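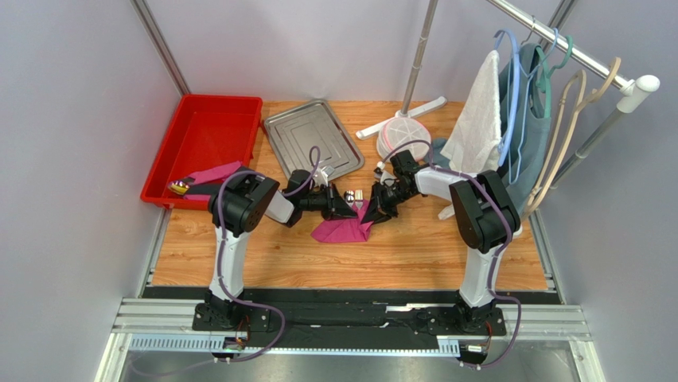

Fragen und Antworten rund um Petar, unser zweiarmiges Tischsystem für kleinere Handgriffe

Die Frage, die uns am häufigsten erreicht, lautet ganz schlicht: Was kann man mit Petar eigentlich anfangen, wenn man keine Fabrikhalle hat? Eine ganze Menge, finden wir (und freuen uns jedes Mal, wenn jemand fragt!). Petar besteht aus zwei Armen, die sich eine Arbeitsfläche teilen, und er ist für Aufgaben gedacht, bei denen eine Hand allein nicht weit kommt. Besteck und Serviette sind so ein Fall: Löffel und Gabel liegen nebeneinander, der Stoff wirft Falten, und beide Greifer müssen auf engem Raum zusammenfinden, ohne sich in die Quere zu kommen. Wer so etwas einmal mit einem einzelnen Arm versucht hat, weiß, wovon wir reden.

Wie viel Platz brauche ich?
Ein stabiler Tisch genügt, sofern sich die beiden Sockel an der Vorderkante befestigen lassen. Bitte denken Sie auch an die Kabel, die außen an den Armen entlanglaufen und bei jeder Bewegung etwas Spiel brauchen. Seitenwände sind kein Muss, wir empfehlen sie aber gern, wenn im selben Raum viel Betrieb herrscht.

Muss ich programmieren können?
Nein. Die Abläufe werden mit unserer Software Notent angelegt, und für die ersten Schritte gibt es 18 fertige Vorlagen, die Sie nach Herzenslust verändern dürfen. Wer lieber selbst Code schreibt, bekommt natürlich auch die Schnittstelle dazu.
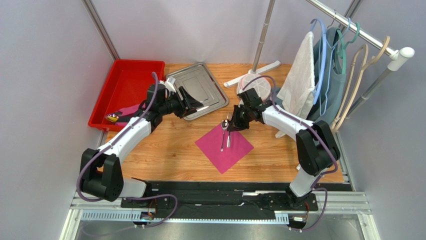 Tiina Saarinen
Kundenberatung, Clandonari

Kommt Petar mit weichen Stoffen zurecht?
Ja, mit ein wenig Geduld beim Einrichten. Am leichtesten tun Sie sich, wenn die Serviette flach und über Eck liegt, eine Spitze nach vorn, und das Besteck mittig darauf. Von dieser Ausgangslage aus lassen sich die Greifpunkte in Notent recht bequem setzen. Bei sehr dünnen oder glatten Geweben rufen Sie uns am besten vorher an, dann schauen wir gemeinsam.

Kann ich das System erst einmal ausprobieren?
Aber gern! Die Probemiete läuft 20 Tage, die Einweisung ist inbegriffen, und wenn Sie sich danach für den Kauf entscheiden, rechnen wir die Miete voll an.

Was kostet ein Ersatzgreifer?
Einen Greifer mit Fingern und Anschlusskabel bekommen Sie für 1.166 Euro. Die Finger gibt es auch einzeln, das reicht in den meisten Fällen völlig aus.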